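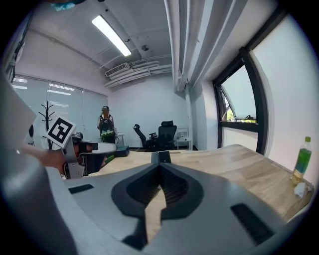 Handheld Tools Team, Dravley Site

Home | Guides | Gripper Pair | Faults | Contact

Filed under: Set-up and Recovery
6 min read

Section 9. Jaw sticks or tracking drops out during a session

Read this before you pick the grippers back up. Covers the handheld pair only, not the bench arm. Replaces the old one-page sheet from June, which had steps 4 and 5 the wrong way round. If you still have that sheet, bin it.

What went wrong

Two faults, same afternoon. First the left jaw closed and would not open again when the trigger was let go. Operator pulled on it with the free hand, got a pinched finger. No cut, but it was reported and it counts. Then the tracking on the same gripper dropped out for 14 seconds and came back with the position off to one side. The session kept recording the whole time. All of that data had to be thrown out.

Cause of the first one: grit in the jaw slide, plus a return spring that was seated wrong after cleaning. Cause of the second: marker card had worked loose on its mount and was sitting at a slightly different angle from the one it was calibrated at. The pull on the jaw probably finished it off. So treat them as one fault. If the jaw sticks, check the card too, every time.

CAUTION: Never put fingers between the jaws to free them. The spring can let go without warning.

CAUTION: Liquids stay capped while the grippers are in use, and away from the table edge. Fluid in the slide gives the same symptom as grit and is a lot worse to clean out.

9.1 Stop safely

1. Say "stop" out loud. Both operators hold still.
2. Release the trigger on both grippers. Don't squeeze again to see if it clears.
3. End the recording. Do not pause it — a paused file picks up again with the bad position in it.
4. Put the good gripper down first, jaws pointing away from you.
5. Put the stuck one down next, on its side, marker card up.
6. Anyone else in the room stays clear of the table until 9.2 is done. Walking past is fine, reaching over is not.

Note: if the stuck jaw is holding something, leave it there. Object comes out at step 5 of the next part.

9.2 Free the jaw

1. Switch the gripper off at the handle. Wait for the light to go out.
2. Unplug the cable. Yes, even if the light is out.
3. Look along the slide from the side. Grit, fluff, a bit of tissue, anything.
4. Use the plastic pick from the Suvberg kit to lift it out. No screwdrivers. The last one left a score in the slide and the part had to be swapped.
5. Push the jaw open with the pick handle, not your hand. Slow. Take out the object if there is one.
6. Work the jaw open and shut with the pick handle. It should move the same the whole way. If it catches in the middle, spring is seated wrong, go to 9.3.
7. If it runs clean, skip to 9.4.

Don't oil it. Oil holds dust and you will be back here by the end of the week.

9.3 Reseat the spring

1. Eye protection on. The spring is small but it travels.
2. Undo the two cover screws. Keep them in the tray, they are not the same legnth.
3. Lift the cover straight up.
4. Check the hooked end of the spring sits in the notch, not on top of it. On top of it is the fault we had.
5. Seat it with the pick. Cover back on, long screw at the back.
6. Repeat step 6 of 9.2.

If it still catches, tag the gripper and stop. Fault code to write on the tag is 987. Do not swap in a jaw from the other gripper of the pair, the travel is set per unit and the opening width will read wrong.

9.4 Check the marker card

1. Press each corner of the card lightly. No rocking, no click.
2. Look for lifted edges, scuffs, glare from tape. A scuff across the black square means a new card.
3. If the card moved at all, recalibrate. Straightening it by eye is not a fix.
4. Plug in, power on, open the tracking view in Dendeo.
5. Hold the gripper still over the table, then turn it slowly toward the window and back. The position should not jump. Bright daylight behind the card is the hardest case so don't skip the window side.
6. Do the same with the second gripper, even if it never faulted.

Note: a short dropout when your sleeve or forearm passes over the card is normal. Dropout with the card in plain view is not. Stop and redo 9.4 from step 1.

9.5 Before you restart

1. Run ten open-close cycles on each gripper, nothing in the jaws.
2. Start a new file. Never add on to the old one.
3. Mark the old file as rejected, the whole file, not just the bad part.
4. Write it in the fault log: which gripper, what stuck, card moved yes/no, who was holding it.
5. Any pinch or knock goes in the safety log as well, even if it didnt hurt.

Cleaning interval is now every 1,000 cycles, or sooner if the counter shows a slow close. The counter resets when the cover comes off, so note the number down first — we lost one that way already.

Spare cards and springs are in the Shabalala drawer unit, second from top. Take the last one, tell Nomvula Nkosi the same day. She also signs off any gripper tagged 987 before it goes back in use.

Last changed 3 September 2021. Next: Section 10, Storage and charging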